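Workshop Tips: Setting Up a Two-Arm Tabletop for Tidying Trials

Notes from the Stenon bench, kept by Elaheh Azimi

These notes cover the tabletop cell we use for learning-from-demonstration work on household tidying. They assume that the arms are already calibrated and that you can record and replay a demonstration. The tips come from one study in which 1004 demonstrations were recorded by two operators, Pouran Najafi and Boonsong Luangrath, and used to train a single policy for several desk and kitchen tasks.

Placing the objects

Keep the large items at the back and the small ones in front. A dish rack or a wastebasket in the front half of the table blocks the elbow of whichever arm has to pass over it, and the operator will start taking odd paths to avoid it. The policy copies those paths, including on trials where the obstacle has been removed.

Leave the center of the table for the item being handled. Both grippers should be able to reach it without either arm straightening fully. Near full reach, small joint errors turn into large errors at the fingertips, and the wrist has little freedom left to correct them.

Do not mark object positions with tape on the tabletop. The policy will learn the tape. Setareh Ebrahimi found this in our first batch, where success dropped sharply once the marks were peeled off. Use a printed placement sheet held beside the table, and put it away before recording starts.

Line the wastebasket and fold the liner well over the rim. A loose liner edge catches on the fingers when the gripper opens to release. Empty it between sessions, but not between trials. A basket that is always empty at the start gives a policy that hesitates over a full one.

Paper, books and sticky notes

Thin flat items gave us more trouble than dishes. A parallel gripper closing from above on a single sheet will usually slide over it. Three methods worked well enough to keep:

Push the sheet to an edge and pinch the part that hangs over. This works at the table edge and, with less margin, at the edge of a book.

Hold the book with one arm and work the sheet with the other. Contact from the holding arm should be light. If the fingers press hard on a page, the page creases and the next trial starts from a different state.

Fold one corner of the sheet up before the trial. Record this as a separate condition. It makes the task much easier, and mixing the two conditions hides the failures.

Open books should be pressed flat by hand before each trial. A book that closes halfway through a demonstration is not a failed demonstration, and we kept those. They were the only source of recovery behavior in the data.
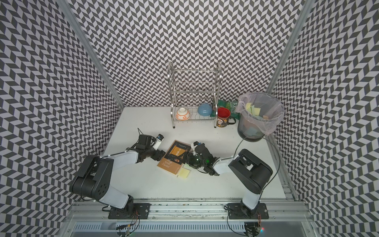 Desk-tidying setup: open book and yellow sticky notes at center, with a gripper on either side.

Backgrounds

A plain wall looks tidy but gives the cameras few features. We use a dense printed pattern on the side and back panels. Check the corners, where two panels meet, for gaps. Light through a gap moves across the table during the day, and a session recorded at 9 a.m. will not match one recorded at 3 p.m.

To test whether the policy depends on the pattern, replace one panel at a time. Changing all of them at once will tell you that something matters without telling you which view it came from. In our tests the back panel had the largest effect and the side panels very little.

Cables

Route every cable so that it has slack at full reach and none lying in the work area at rest. Move each arm by hand through its whole range before fixing the ties. Wrist camera cables need particular care – a cable that pulls tight near the end of the wrist rotation will shift the camera by a degree or two, and the change is hard to see in the recorded video.

Check the camera mount at the start of each session by moving to a fixed pose and comparing the view with a saved one. If the views differ, correct the mount before recording. Do not try to correct the data afterward.

Recording and cutting

Label each trial at the time it is made. We used four labels: done, done with a retry, not done, and stopped by operator. Labels added later from video agreed poorly with the operators' own, mostly on the second category.

Cut idle time from the start of each recording but leave pauses in the middle. Operators pause before a difficult grasp, and the pause carries useful information about when both arms should be still. Thảo Nông trained one version with the pauses removed. It moved faster and dropped more.

Do not let one operator record all the trials for a task. Najafi prefers to hold with the left arm and Luangrath with the right, and a policy trained on either alone failed when the sheet lay on the wrong side for its habit.

What the trials showed

The main comparison was between training on each task alone and training on all tasks together. Evaluation used 556 trials, with object positions drawn from the same placement sheet for both versions. Joint training helped on paper tasks and made almost no difference on dishes. We think the paper tasks gained from the extra examples of one arm holding while the other moves, but the study was not designed to separate this from the larger amount of data.

Most remaining failures were of one kind: the gripper closed on two sticky notes when the task called for one. More demonstrations of overlapping notes did not fix this. A closer wrist view helped somewhat, at the cost of losing sight of the basket during the carry.

Results from the cell should not be read as results for a real desk. The walls keep the view constant, the table is flat and white, and the object set is small. A repeat on an ordinary office desk in the Lanisville building is planned for December, using the same arms and the same labels.

Before each session

Compare both wrist views with the saved views.
Move each arm through its range and watch the cables.
Check the liner.
Press the book flat.
Put the placement sheet away.
Record one trial, replay it, and confirm the label was saved.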